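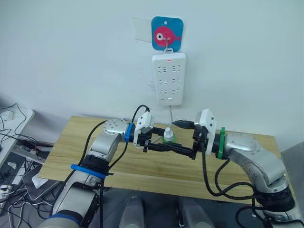
## Renting a desk at Trostmont: the usual questions

**When are you open?**
Weekdays, 9 to 5. The front door unlocks itself at 9 and has never once been early. Monthly members get a fob and may come and go like adults.

**Can I try it before I pay?**
Yes. Your first Monday is free. It has to be a Monday because that's when we have seats.

**How much is a desk?**
Day rates and monthly rates are on the sheet by the door. If you pay for the month and show up twice, you have bought two very expensive days. We don't do refunds for optimism.

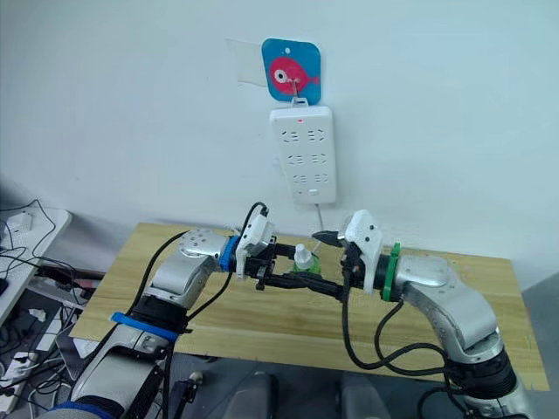
**Is there coffee?**
There is a machine. Crisanto Gatchalian descales it and would like you to stop pressing both buttons at once. For good coffee, Dela Peña is across the street and opens before we do.

**Can I take calls at my desk?**
Short ones. Anything over 10 minutes goes in the phone booth, including calls that begin with "this will only take a second." The booth isn't soundproof. We all know about your landlord.

**Which meeting room is which?**
Serkholm is the big one with the window. Ila is the small one with the radiator, which has two settings: off and August. Book either at the front desk, up to 5 days ahead.

**What does 1774 on the stairs mean?**
The landlord says it's the year the house was built. The house next door says 1774 too, and it's a parking garage, so draw your own conclusions.

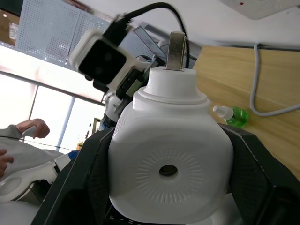
**Can I get mail here?**
Monthly members can. Letters go in the pigeonholes, parcels go behind the desk. Please don't send us a couch. This has come up.

**Are dogs allowed?**
In theory. Ask first, and bring one that sleeps.

**How do I cancel?**
Email us before the end of the month. We'll be brave about it. Leave the fob in the tray and take your mug, or it becomes ours.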